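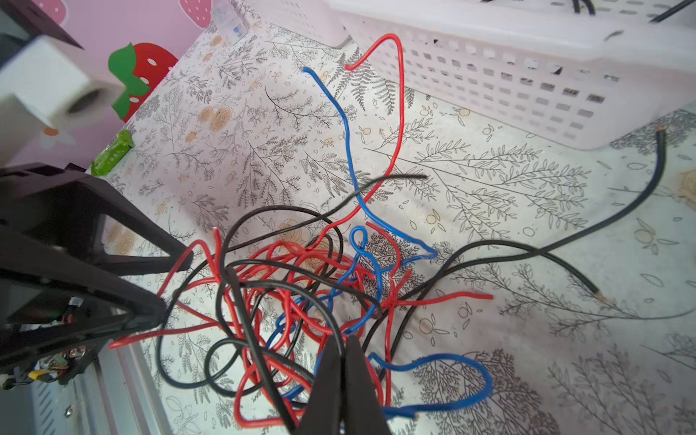
Wrist camera view, gripper in the wire pile.

I have been working on wire untangling since March, mostly in the evenings, and I finally have a result worth writing down. It is a small one.

The method comes out of a conversation with Poppy Kershaw, who did cable handling at Tremberg before she moved to Kurkham. My first version tried to trace every strand from end to end before it touched anything. That works with two wires. With a real knot in three colors it falls apart, as the middle is all crossings and the tracer jumps from one black wire to another without noticing. Poppy's suggestion was to stop tracing and only ask one question at each step: which visible piece of wire, if pulled, is least likely to make the knot tighter?

So that is what the current version does. I call it Ekell in the code. It looks at the wrist image, proposes a set of grasp points, scores each one, and picks the best. After the pull it lets go, backs off and looks again. There is no memory between steps. I expected that to hurt and left it out only to get something running.

Training data was 2000 pulls, each labeled by whether the spread of the pile got larger or smaller. I used spread because it is easy to compute from a picture. It is not the same as untangled. A pile can get wide and flat and still have a hard knot in it, and the scorer likes those more than it should.

For testing I ran 200 single pulls on new tangles and checked each one by hand. In 194 of them the fingers came up holding wire. That number sounds better than it is, as grabbing something from a dense pile is easy. Whether the pull helped is a different matter, and there it was around half. The old tracing version was worse on the same kind of pile, but I changed the fingertips in between, so I don't want to lean on the comparison.

Some notes for anyone trying this:

Loops that stand up away from the pile are good targets. Loose ends lying flat on the cloth are bad ones, even though they look easy. The fingers tend to pinch fabric too.

Glossy silicone wire slips. Matte black wire grips better but is the hardest to tell apart from its neighbors.

Closing on a bundle is the most common bad pull. The scorer sees one strand on top and the fingers take everything under it.

Next I want to replace the spread label with a count of crossings, using the Acheampong crossing detector if I can get it to run fast enough on my machine. I also need to redo the old version with the new fingertips.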